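Flaro桌游节九月回归Tomholm,今年我们想请大家坐下来慢慢玩

大家好,又是我,Flaro桌游节的主办人。每年写这份新闻稿,同事都劝我写得正经一点,每年我都答应,写着写着又变成了聊天。今年索性不装了,想到哪儿说到哪儿,媒体朋友要摘用的话请随意剪裁!

先说最要紧的:第六届(对,已经是第6届了)Flaro桌游节将于九月在Tomholm举行,为期2天,两天都是早上十点开门,晚上九点收摊。场地还是去年那座老纺织楼,不过我们多租了一层,总共能摆下235个座位。去年来过的朋友大概还记得下午三点钟那种“端着盒子到处找位子”的窘况,我自己也端着盒子转了好几圈,最后坐在楼梯上跟一位陌生的老先生下完了一盘跳棋。那盘棋我输了,到现在还惦记着。

今年的主题叫“慢慢玩”。这三个字是我在厨房里洗碗的时候想到的。前几年我们的日程排得太满,讲座接着比赛,比赛接着新品试玩,观众跑来跑去,真正坐下来玩完一整局的人反而不多。有位参加者在留言簿上写:“看了很多游戏,一个也没记住。”我读了挺难受的,因为她说得对。所以今年讲座砍掉了一半,空出来的时间和桌子都留给大家。

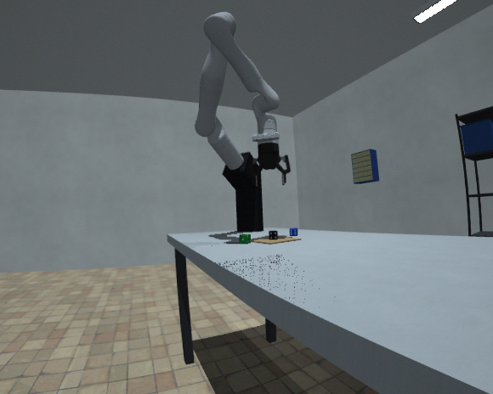

桌子这件事我想多啰嗦几句。玩桌游的人对桌子是很挑剔的:太窄了放不下版图,太高了小朋友够不着,两张拼在一起又总有一条缝,小木块专往缝里掉。今年每一层都设了长桌区和小桌区,长桌给四人以上的大型游戏,小桌给两个人安安静静地对弈。长桌可以提前预约,一次最多占三个小时,如果后面没有人排队,你们想玩到关门我也不会来赶人(大概会过来围观)。

游戏库方面,今年可借阅的游戏一共300款,比去年添了不少。新加入的部分主要来自Cullemero,他们是专做合作类游戏的小出版社,这次把整个书架都搬了过来,连绝版的早期作品也愿意让大家上手摸。我特别喜欢他们那款讲修灯塔的,规则十分钟就能讲完,可是我和家里人玩了四晚,一次都没有赢过。借游戏只需要在前台押一张证件,归还的时候请帮忙清点一下配件,少一颗棋子,下一桌的人就玩不成了。

今年最让我兴奋的新栏目是“骰子角”。我从小就迷骰子,外婆家有一个铁皮饼干盒,里面全是从各种旧游戏里剩下来的骰子,大的小的、缺角的、点数磨得快看不见的,我能趴在地上掷一个下午。骰子角里没有复杂的规则,只有杯子、绒布垫和一大堆骰子,还有一本我们自己编的小册子,收集了各地用骰子玩的小游戏。很多玩法是读者寄来的,有的只有两行字,有的写了满满三页还附了家族内部的争议条款。册子现场免费拿,拿完为止。
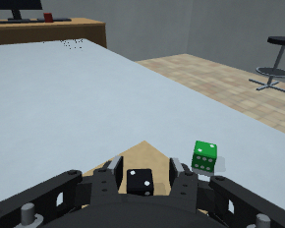 给孩子和家长的安排

二楼靠窗的一侧整个划给了家庭区。这里的游戏都按年龄分了架子,最小的适合四岁,配件大,不怕咬。每天上午十一点有一场“第一次玩桌游”的带玩活动,时长四十五分钟,家长可以一起坐下,也可以去隔壁喝杯咖啡喘口气。下午两点是“自己做一个游戏”工作坊,纸、笔、剪刀、空白卡片都由我们准备,孩子们做出来的游戏当天就能摆到桌上给别人玩。去年有个孩子设计了一款规则是“谁先笑谁输”的卡牌,我们几个大人玩得直不起腰来!

十二岁以下儿童免票,需要有成人陪同。推婴儿车来的家长请走北侧入口,那边有坡道,也有寄存的地方。

吃的喝的

负责餐饮的是Jitpraphai,Tomholm本地人应该都认识这家小馆子。他们会在一楼院子里支起摊位,供应咖喱饭、米粉和冰茶,素食者有专门的菜单。我再三拜托过他们,请少做会滴汤的东西,他们答应了,作为交换我答应不再在菜单上乱提意见。桌游区可以带有盖的饮料,食物请在院子里吃完再上楼。油手摸卡牌这件事,我已经看得太多了。
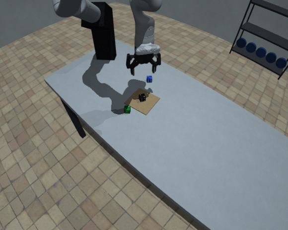
比赛今年也还有,只是规模小了些。两天各办一场,报名在现场进行,早上十点半截止,先到先得。奖品照例是不值钱但很有面子的东西:一条手织围巾,外加把名字写进我们那本越来越厚的登记簿。想认真切磋的朋友欢迎来,第一次参加的也别怕,每一轮都会安排讲解,忘了规则可以随时举手问。

有人问我们会不会直播。不会。我还是希望大家把手机放进口袋里,抬头看看对面坐着的人。当然拍照是允许的,只要事先问一声同桌的人愿不愿意入镜。

门票分单日票和两日通票,八月起在Flaro的网站和Tomholm各家独立书店发售,现场也会留一部分。学生和六十五岁以上的朋友半价,入场时出示证件就行。一个人来也完全没问题,前台有一块“找人凑桌”的黑板,写上想玩什么、还差几位,通常很快就会有人过来。我认识的好几对牌友就是这么凑到一起的。

媒体采访请提前通过Flaro网站上的联系表格预约,我们会在第一天上午九点,也就是开门前一个小时,安排媒体参观,各区的负责人都会在场。需要活动资料的也请在表格里注明,我们会一并寄出。

那位跳棋老先生,如果您看到了这篇稿子,请务必再来,楼梯旁边我给您留了一张小桌子。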